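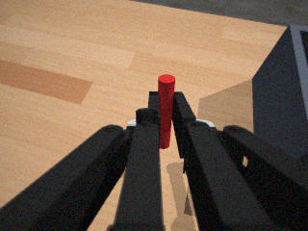
图1 红色细圆柱与黑色夹爪,浅色木板面(计算机渲染)

Tedovora 植物基身体乳防腐体系替代项目
中期进展报告

报送单位:Maldonado 基金项目管理处
承担单位:Skoltbridge 个人护理研究所
项目负责人:Karla Escobedo
报告执笔:Guadalupe Zepeda
报告日期:2025年11月10日

一、报告说明

根据资助协议关于中期报告的约定,现将 Tedovora 项目自上次报告以来的工作情况报送贵处。本报告涵盖配方筛选、稳定性考察、使用者试用、原料供应及经费执行等事项,并就两项需要贵处批复的变更提出申请。微生物挑战试验的原始记录另行装订,不随本报告寄送,贵处如需查阅,可与执笔人联系。

项目的总体目标未作调整,即以植物来源及食品级成分构成的复合体系,替代现有身体乳产品中的传统防腐剂,并保证产品在浴室等湿热环境下的正常使用期限。项目不涉及洗发、护发类产品,也不涉及婴幼儿用品。

二、配方筛选

筛选工作已全部完成。项目组以现售身体乳的基础乳化体为底,先后制备小样118份,分别考察不同有机酸盐、多元醇及植物提取物的配比。筛选依据为外观、气味、酸碱度、黏度以及初步抑菌结果。酸碱度偏高的小样抑菌效果普遍较差,这一点与立项时的判断一致。迷迭香提取物在抗氧化方面表现良好,但用量提高后膏体颜色明显加深,内部评审组认为难以为消费者接受,故后续配方仅保留低用量。

经评审,共有7个配方进入下一阶段。其中编号靠前的三个配方采用同一乳化剂,其余四个配方改用甘油酯类乳化剂,以便比较乳化剂对防腐效果的影响。香精方面,各配方均暂不加香。评审组中有成员提出,无香样品带有较明显的原料油脂气味,可能影响试用评价。项目组经讨论后决定维持无香方案,待防腐体系确定后再单独安排加香试验。

三、稳定性考察

入选配方已送 Clivus 检测实验室进行常温、高温及冷热循环考察。常温考察仍在继续,高温考察已经结束。冷热循环中有一个配方出现轻微析水,经复制样品重新测试,现象仍然存在,项目组已将其列为备选,不再安排扩大制备。其余配方外观未见明显变化。

微生物挑战试验方面,细菌项目的结果总体符合预期,霉菌项目的结果则不够理想。有两个配方在考察后期对霉菌的抑制力下降,原因尚未查明。项目组初步怀疑与包装顶部空隙内的冷凝水有关,但现有数据不足以支持这一结论。Clivus 方面建议增加一组满装样品与半装样品的对照,该对照已列入下一阶段计划。

需要说明的是,高温考察的启动时间晚于原计划。延误系恒温箱校准证书到期、须重新送检所致。为避免数据效力受到质疑,项目组没有在证书空档期内开展正式考察,期间仅进行了不计入结果的预试验。

四、使用者试用

试用工作由 Guadalupe Zepeda 负责组织。招募阶段共收到报名表1,097份,经皮肤状况、过敏史及年龄条件核对后,570人进入试用名单。每位参加者领取同一编号的样品一瓶,自行在家中使用,并按期填写使用记录。样品瓶身仅标注编号、成分表、开封日期填写栏和联系电话,不出现产品名称。

目前回收的使用记录尚未完成录入,以下仅为阅读已录入部分后的初步印象,不作为结论。参加者对涂抹后的肤感评价较为积极,多次提到“吸收快”“不粘衣服”。负面意见集中在两个方面:一是气味,与内部评审的担忧相符;二是泵头出料不均,冬季室温较低的住户反映尤为集中。泵头问题属于包装供应事项,与配方本身关系不大,但会影响参加者对产品的整体评价,录入时已要求单独编码,以便分析时加以区分。

试用期间收到少数皮肤不适的报告,均已按照试用方案通知参加者停止使用,并由合作门诊随访。随访记录由门诊保管,项目组只接收去除个人信息后的摘要。待随访全部结束后,相关情况将在终期报告中完整列出。

五、原料供应

植物油脂的供应基本稳定。甘油酯类乳化剂曾更换批次,新批次的熔点略有差异,制备车间相应调整了乳化温度,并在批记录中注明。迷迭香提取物的供应商提供了溶剂残留检测报告,项目组另抽样送检,两份报告结果相符。

多元醇一项,原供应商已通知将停止小包装供货。若改购大包装,价格有所下降,但开封后须在较短时间内用完,对本项目的用量而言并不经济。项目组正与另一家供应商商谈,样品已经收到,尚待验收。更换供应商前,将以对照样品确认黏度和抑菌结果不受影响。

六、经费执行

经费支出总体在预算范围之内。检测费支出进度快于计划,主要是析水配方重复测试及部分样品复检所致;差旅费支出进度慢于计划,原定的现场访问改以线上会议进行。人员费、材料费与计划基本一致。各科目明细见财务附表,附表已由本所财务部门审核盖章。

项目组未发生超出协议约定范围的支出,也未购置预算外设备。

七、申请批复事项

(一)申请将差旅费结余部分调整至检测费,用于前述满装与半装样品的对照试验。调整后项目总额不变。

(二)申请将使用者试用数据的提交时间延至12月底。延期的原因为使用记录以纸质表格为主,录入和复核所需人力高于预计。本所已抽调一名统计人员协助,延期不影响终期报告的提交。

上述两项如获同意,请以书面形式答复项目负责人 Karla Escobedo。在收到答复之前,项目组将按原预算和原时间安排执行。

八、下一阶段工作安排

下一阶段首先完成霉菌项目的补充试验,并据此确定进入扩大制备的配方。扩大制备拟在本所中试车间进行,重点观察均质时间对乳化粒径的影响。常温考察按既定时间点继续取样。

使用记录录入完成后,由统计人员与项目组分别核对一遍,核对中如有不一致,以纸质原件为准。加香试验的方案草稿已在内部传阅,待防腐体系确定后提交评审。包装方面,拟请供应商提供两种弹簧规格不同的泵头,在低温条件下进行出料比较。

标签文案的审核也将同步启动。鉴于“天然”“无添加”等用语在各销售地区的要求不尽相同,本所法规部门建议样品阶段不使用此类表述,正式文案须在成分比例确定后逐条核对依据。项目组采纳这一建议,并将核对表作为终期报告附件报送贵处。

附件:
1. 经费执行明细表
2. 入选配方稳定性考察汇总表
3. 使用者试用方案(修订稿)
4. 恒温箱校准证书复印件

Skoltbridge 个人护理研究所
Tedovora 项目组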